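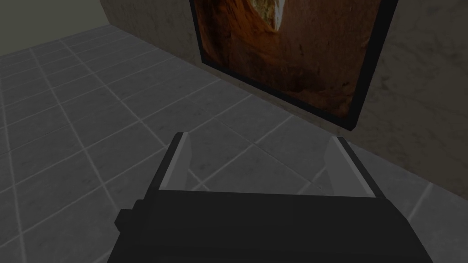

## Simulated wrist view: gripper model and camera placement for the shared arm

**Posted by J_Obi** - Workshop Projects board, Sekholm Shared Workshop

Members are invited to comment on the wrist view for the arm under construction on the rear bench. The render is taken with the fingers open and nothing held. The room is a stock one supplied with the simulator, marble wall and canyon picture included, and no effort has been made to match it to our own premises.

The questions on which I should be grateful for views are as follows.

1. Whether the camera should remain behind and above the palm, or be moved forward.
2. Whether the light grey inner faces of the fingers should be kept in the physical build.
3. Whether the block on the left side of the palm housing should stay in the model.

The printed palm will be made once these points are settled. I should prefer to do so before the end of June.

Juniper Obi

---

**D.Tran** replied:

Thank you for posting this. On the first question, I would ask that the camera be moved forward. The palm housing takes up a great deal of the lower half of the view and tells the operator nothing. What the operator needs is the gap between the fingers and whatever lies beyond it.

On the second, please keep the pale faces. They are much the easiest part of the gripper to make out against the black.

---

**yatsenko_s** replied:

I must disagree with the previous member on the camera. If it is brought forward, it will sit within reach of anything tall that the fingers close upon. We had this difficulty with the Somach arm, where the lens cover was replaced 2 times before the bracket was set back. The present position is dull but safe.

I would also point out that the right finger appears larger and lower than the left. Has the model been checked? If one finger has been scaled by mistake, the printed parts will not meet squarely.

Svyatoslav Yatsenko

---

**J_Obi** replied:

The finger is a single part, mirrored, and both sides are the same size in the file. The difference comes from the angle of view. The camera is slightly off the centre line and I have not yet corrected it.

---

**R_Escobedo** replied:

May I raise the matter of the side block. If it is the cable clamp from the old Marchetti drawings, it is no longer required, as the cable now runs inside the forearm. It will catch on the edge of the parts tray. I would remove it.

---

**yatsenko_s** replied:

It should not be removed without checking the mass figures. The gripper in the model was set at 200 grams with the block included, and the wrist motor was chosen on that basis. A lighter part does no harm, but the file and the real object ought to agree.

---

**D.Tran** replied:

I accept the point about the lens. Would a compromise be possible, with the camera left where it is and tilted further down the fingers? My objection is to the amount of black housing in view, and I still consider that a fair objection. A good deal of the upper part is given over to the wall, and that could be lost without harm.

Dolores Tran

---

**M.Ambrose** (board moderator) replied:

Members are reminded that bookings for the large printer are made through the Fargate calendar and not in this thread. Two requests have been moved accordingly.

On the subject itself, I would suggest a plainer floor for the next render. The grout lines run diagonally between the fingers and draw the eye away from the contact faces. The bench top is a single flat colour, and a test against tiles will not tell us much about working on it.

---

**R_Escobedo** replied:

I would keep the tiles for the present - they make it easy to judge how far away things are. A flat surface may be tried afterwards.

---

**J_Obi** replied:

I am obliged to all who have written. The camera will stay in its present position, with the tilt increased and the sideways offset corrected. The pale faces will be kept. The side block will be taken out and the mass in the file amended.

The question of the floor remains open, and I shall post one render of each kind. Mr Yatsenko, would you kindly send me the bracket drawing from the Somach arm? The copy in the shared folder does not open.

---

**yatsenko_s** replied:

Sent. Please note that the hole spacing on sheet 2 is wrong and was corrected by hand.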